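Chapter 7
Surfaces and Solids

Almost every manufactured object can be broken down into a few basic solids. A drafter who can find the cylinders, boxes and spheres in a shape can draw it from any side. This chapter covers the solids of revolution first, then prisms, and ends with 20 practice drawings.
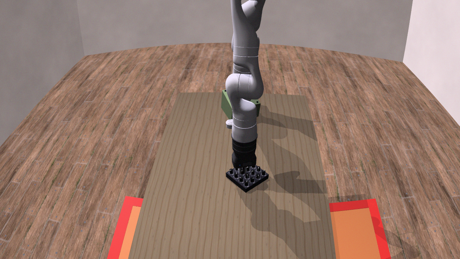
Figure 7.1 Rounded and cylindrical links meeting at thin seam lines.

Where two solids join, the line between them is called the line of intersection. On a cylinder cut square to its axis, this line is a circle. On a slanted cut it is an ellipse. Section 7.2 gives the method for plotting both. You will need a compass, a set square and the Cirimo grid sheets on page 293. Review Chapter 3 if you are unsure how to set up a front view.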